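Usetti Counter Display Stand, Upright, Clear Acrylic

Product information for catering, hospitality and reception use
Page last revised 5/31/24

The Usetti upright stand holds a single printed sheet at a readable angle on a counter, side table or reception desk. It is supplied by Arriaga to cafés, staff restaurants, hotels and public buildings, and is suitable for menus, price lists, notices and seasonal flyers. The stand is made of clear acrylic and carries no printed mark on the front face, so that the sheet may be read without distraction.

Sizes and supply

The stand is available in A5 and A4, both in portrait format. It is supplied in cartons of 6 or as single items. Orders received before noon are normally sent out within two working days. Customers who require more than 26 stands are asked to request a written quotation, as a different carriage rate applies.

Inserting and changing the sheet

Sheets are inserted from the side. Paper of ordinary office weight may be used, although a heavier stock is recommended where a flyer is to remain on show for several weeks. Two sheets may be placed back to back if the stand is to be read from both directions. Folded leaflets should not be forced into the pocket, which may open at the edge and will not close again.

Placing the stand

The stand should be placed on a flat, level surface. Where booklets, order forms or loose papers are kept on the same table, it is advisable to set the stand behind them, so that they can be picked up without moving it. Illustrated cards and other unframed items may be leaned against the wall to one side. Strong lighting directly overhead can produce reflections on the acrylic, and a small change of position is usually enough to correct this. 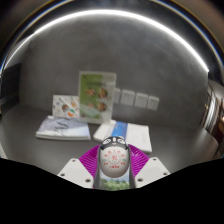 For food and drink offers, a flyer with a small number of large pictures and a short heading is easier to read from a distance than a full menu. Customers who do not have their own artwork may use the Nisia range of blank templates, which are sized to fit both formats and can be printed on an office printer.

Care and cleaning

Clean with a soft cloth and lukewarm soapy water. Glass cleaner, alcohol and abrasive pads must not be used. The stand is not suitable for dishwashers.

Related items

Etevus wall-mounted leaflet holder, A5
Etevus wall-mounted leaflet holder, A4
Nisia blank templates, pack of 17 sheets
Usetti landscape stand, A4 (available from September)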